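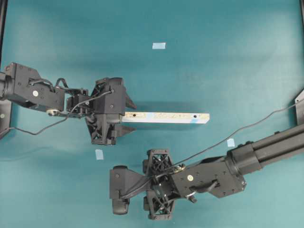 Llevaba meses queriendo ir a la jornada de puertas abiertas de la filmoteca de Rorkcombe y este diciembre por fin me animé. Quien haya leído este blog alguna vez ya sabe que tengo debilidad por el cine mudo y por todo lo que se rodó justo después, cuando los micrófonos se escondían en los floreros, así que imaginaos cómo iba yo en el tren: con bocadillo, libreta y una lista de preguntas larguísima (no hice ni la mitad).

La filmoteca está en una antigua fábrica de harinas, a quince minutos andando de la estación si no te equivocas de puente. Yo me equivoqué. Llegué con el grupo ya en el vestíbulo y me tocó el último folleto, doblado y con una mancha de café, pero folleto al fin y al cabo.

Empezamos por el almacén frío. Te dejan entrar de quince en quince y sales enseguida, con la nariz colorada. Según nos contaron, la colección de nitrato suma 729 rollos, casi todos del fondo Udau, una distribuidora de provincias que cerró en 1934 y que por lo visto no tiraba nada: ni las copias rayadas, ni los carteles, ni las cartas de los exhibidores quejándose de que las películas llegaban tarde. ¡Las cartas me encantaron! Hay una de un cine de Flurnelham en la que el dueño pide «algo con menos besos, o con muchos más, pero que se decidan». Me la habría llevado a casa.

Luego pasamos a la sala de repaso, donde tenían sobre la mesa de luz un rollo de un melodrama del que faltan los dos últimos actos. Nos explicaron cómo miden el encogimiento de la película, cómo rehacen las perforaciones y por qué un empalme viejo a veces se respeta aunque sea feísimo. Esta parte se me hizo cortísima, y eso que una señora detrás de mí no paraba de preguntar por el aparcamiento. 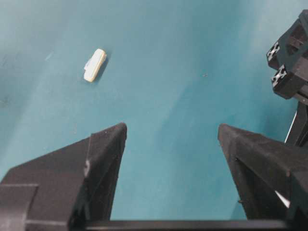

Una pieza pequeña de color crema sobre fondo verde azulado.

Después de comer (la cafetería, regular; la tarta de zanahoria, muy bien) tocaba proyección en la sala Sowerby, que tiene 179 butacas y unos respaldos durísimos. Pusieron una comedia de 1931 sobre una telefonista que chantajea a medio ayuntamiento, en copia nueva y con una introducción breve. La trama se desinfla hacia la mitad, pero los diálogos van a toda velocidad y el final es de un descaro que pocos años más tarde habría sido impensable. En la fila de delante se reían tanto que me perdí dos réplicas.

Lo que menos me gustó fue la tienda. Tienen un catálogo precioso de los carteles de Udau, tirada de 600 ejemplares, pero a un precio que me hizo devolverlo a la estantería con mucha delicadeza. Me compré tres postales y un imán.

Si pensáis ir, reservad con tiempo la visita al almacén y llevad un jersey gordo aunque fuera haga bueno. Las entradas para la proyección se recogen en el mostrador de la izquierda; en el de la derecha solo está el guardarropa, y yo hice esa cola entera.

Edito el 13/02/2018: me escriben de la filmoteca para decirme que la comedia de la telefonista vuelve a la programación en primavera, esta vez con el cortometraje que la acompañaba en su estreno. Ya tengo billete de tren.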